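Intro to Chess, Virport evening class
Handout 2: the board, the pieces, setting up, packing away

Read before class if you can. If not, read it after. Bring it either way, no spare copies.

What we got through last time: what the game is for, who goes first (white), why you say "check" in a friendly game but don't have to. Skipped notation, doing it now.

1. The board

64 squares, 8 by 8. Rows across are ranks, columns up and down are files. Ranks have numbers 1 to 8, files have letters a to h. Square name = letter then number. So e4, never 4e.

White sits at the rank 1 end. Always. If the numbers on the border run the wrong way for you, turn the board, not the pieces.

Light square in the right hand corner nearest you. Both players. If it's dark on your right the board is sideways and everything after that will be wrong, king and queen included. Most common mistake in the first month of any class. Check it first.

a1 is dark. h1 is light. If you remember only one, remember h1.

Types of board you'll meet:
Roll-up vinyl. Cheap, wipes clean, green and cream is the usual. Squares big enough for club pieces. Curls at the ends when it's been rolled tight in a bag.
Folding. Has a crease down the middle, pieces on the crease lean.
Solid wood. Nice. Heavy. Don't put a mug on it.

Flattening a vinyl board: roll it the opposite way for a minute, then lay it out. Overnight under books if it's really bad. No iron, no hair dryer, the plastic ripples and never goes back.

Border letters and numbers are small and they wear off. Don't lean on them. By the end of June I want you naming squares without looking at the edge.

2. The pieces

Each side, sixteen:
king, one
queen, one
rooks, two
bishops, two
knights, two
pawns, eight

Thirty-two altogether, plus sometimes a spare queen per side. Spare queens are for promotion. Keep them off the board until somebody needs one.

Telling them apart. Sounds silly but beginners mix up bishop and pawn all the time, especially from across the table or in bad light. Go by height first, then the top:
Pawn: shortest, plain round head.
Rook: squat, flat top with notches.
Knight: horse.
Bishop: taller than the pawn, pointed or rounded top, usually a slit in it.
Queen: tall, crown with points.
King: tallest, cross on top (on most sets).

This shape family is called Staunton. Other styles exist, decorative ones mostly. Learn on Staunton, you'll never be handed anything else at a club.

"White" pieces can be white, cream, tan, bare wood. "Black" can be black, brown, dark red. We still say white and black. Same for squares, light and dark, whatever color the maker used.

Plastic pieces come hollow or weighted. Hollow ones fall over if you breathe on them. Weighted ones have something heavy in the base and usually felt underneath. If you're buying, get weighted. The Jolivano club set is fine for this class, so is nearly anything with a king between 90 and 115 mm tall. Taller king = needs bigger squares. Rule of thumb, king's base should fill most of its square, not all of it. Four pawns should fit on one square in a tight block. Try it.

3. Sorting out a mess

You will get handed a board with half a set tipped out on it. Don't start setting up one piece at a time from the heap, you'll lose track.
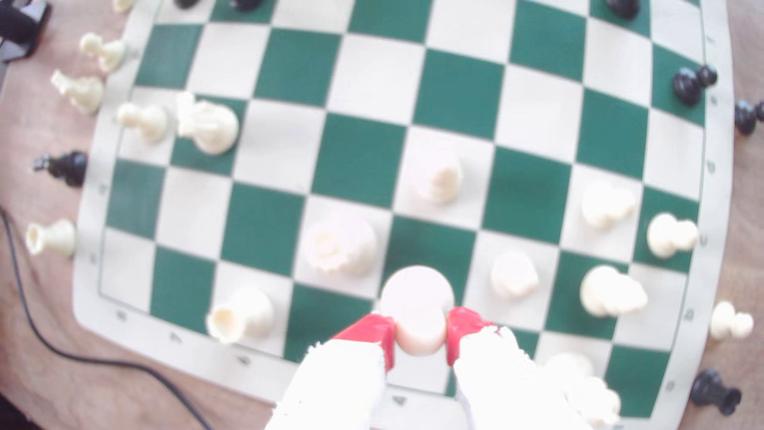 Stand everything up first. Then sort by color, one color each side of the board, on the table and not on the squares. Then by kind. Pawns in a line, the rest in pairs, king and queen last. Now count. Sixteen and sixteen. If you're short, look under the board (vinyl hides a pawn very well), then the floor, then the bag.

Still short? Use a coin or a bottle cap for a pawn and tell your opponent what it is before you start. Do not borrow from the next table without asking. That's how we ended up with a set with nine white pawns and another with three black bishops.

When you lift a piece, hold it near the top, finger and thumb. Up, over, straight down. Don't slide it, sliding knocks the nieghbors. Put it in the middle of the square. Sloppy placement starts arguments, "was that on d5 or e5". If yours or theirs is off center and it's your turn, say "adjust", then fix it. Say it BEFORE you touch. Touch without saying it and you have to move that piece, if it has a legal move. If you touch one of theirs you have to take it, if you can. We play touch-move from session 4 on, so get used to it now.

4. Setting up, in order

a. Board turned right. Light on the right.
b. Rooks in corners.
c. Knights next to rooks.
d. Bishops next to knights.
e. Two squares left in the middle. Queen on her own color: white queen on light (d1), black queen on dark (d8).
f. King on the one that's left. e1, e8.
g. Pawns, whole row in front. Rank 2 for white, rank 7 for black.

Check: the queens face each other down the d file. Kings face each other down the e file. If your queen is staring at a king something's off, start from step a.

Ranks 3, 4, 5, 6 empty.

Time yourself at home. Under 90 seconds for both sides is fine for now.

5. Where captured pieces go

Off the board, to one side, on the table. Your own side of the table if there's room, in a row, standing up. Pawns together. Reasons: you can both see the material at a glance, and you can find a queen when a pawn gets to the end.

Not in your hand. Not in your lap. No fiddling, tapping, spinning. It's annoying and in a tournament you'll be told to stop.

At the end of the game look at the captured row and add up:
pawn 1
knight 3
bishop 3
rook 5
queen 9
king, no value, can't be taken

Not a score! You don't win on points. It's only a rough guide to whether a trade was good. More next week.

6. Practice positions with few pieces

Playing a full game straight away is the slow way to learn. Use part of the set.

Pawns only. Eight each, usual squares, no kings. First to get a pawn to the far end wins. Teaches: two-step first move, diagonal capture, blocking. En passant if you feel brave (page from Handout 1).

One color practice. Scatter a handful of white pawns anywhere on ranks 3 to 6. One black knight on b8. Move only the knight, take every pawn, fewest moves. Write down the squares as you go. Good for notation too. Then swap the knight for a bishop and find out which pawns it can never reach. Why? Answer in class.

Rook maze. Same thing but with a rook, and pawns standing in as walls you can't take. Get from a1 to h8.

King walk. One king each, nothing else. They can't ever stand on neighboring squares. Try to push the other king off the middle. This is called the opposition and we come back to it in session 6.

Do at least two of these before we meet. In pairs or alone.

7. Notation, short version

K king, Q queen, R rook, B bishop, N knight (K was taken). Pawns get no letter.
Move: letter + square. Nf3. Pawn move: square only. e4.
Capture: x in between. Bxc6. Pawn captures: starting file first, exd5.
Check +. Mate #.
Castling short O-O, long O-O-O.
Two knights can go to same square? Add the file. Nbd2.

Write each move after you've made it. Both sides' moves, in two columns. Messy is fine as long as you can read it the next day.

Exercise: set up the pieces, play these out, see where you land.
1. e4 e5
2. Nf3 Nc6
3. Bb5 a6
4. Bxc6 dxc6
5. O-O

Question for class: after move 5 can white take the pawn on e5 for free? Look at Qd4 before you answer.

8. Packing away

Ten minutes before the end we stop, finished or not. Write down the position if you want to carry on.

Count into the bag, white then black. Sixteen, sixteen, spare queens. Bag closed. Board rolled with the printed side OUT, it lies flatter next time. Loose roll, no rubber bands, they leave dents. Wipe with a damp cloth if someone's been eating.

Sets go back on the Trotbridge shelf, boards standing in the tall box. Anything missing, note on the lid, which color and which piece. "Some pieces missing" doesn't help.

Cupboard code is 1466. Scramble the dial after.

9. For next time

Read 1 to 4 again
Two practice games from section 6
Name ten squares out loud without looking at the border, get someone to check you
Bring: pencil, score sheet from the Roy pad (tear off, don't photocopy, they come out too faint)

Next handout: checkmate with queen and king, checkmate with rook and king, stalemate and how to stop doing it by accident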